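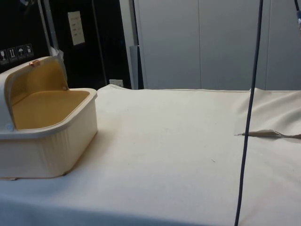 Lid-closing fault on the table cells: questions and answers
Last updated: December

What went wrong?
During an unattended run at the Jatby site, the arm pushed down on a storage container lid and kept pushing after the lid had stopped moving. One hinge cracked and the arm went into a protective stop. It happened on a Friday at 4:19 p.m. No one was hurt.

Why did it keep pushing?
The force limit had been set to 90 newtons while Urs Thaler was testing a stiffer container. It was not set back. The normal limit for this task is 27.

Was the cable involved?
We don't think so. A cable that hangs in front of the table can catch on a raised lid, so Jonas Hofstetter went through the motion log for contact on the way in. He found none. Please still check cable slack before each run.

Can I run the task now?
Yes, on controller version 9 or later. Older versions let you start with a changed limit and give no warning – version 9 asks you to confirm it.

What should I check first?
Open the lid fully and look at both hinges. Pull the cloth flat near the container. Read the force limit on the pendant out loud to the second person.

The arm stopped with the lid half closed. What do I do?
Press the emergency stop, then call the shift lead. Don't reach under the arm to free the lid, even if it looks loose.

Who do I report a cracked container to?
Urs Thaler. Keep the broken pieces.

Related
Skallden controller: release notes
Myung gripper pads: when to replace them
Ollico cell: resetting after a protective stop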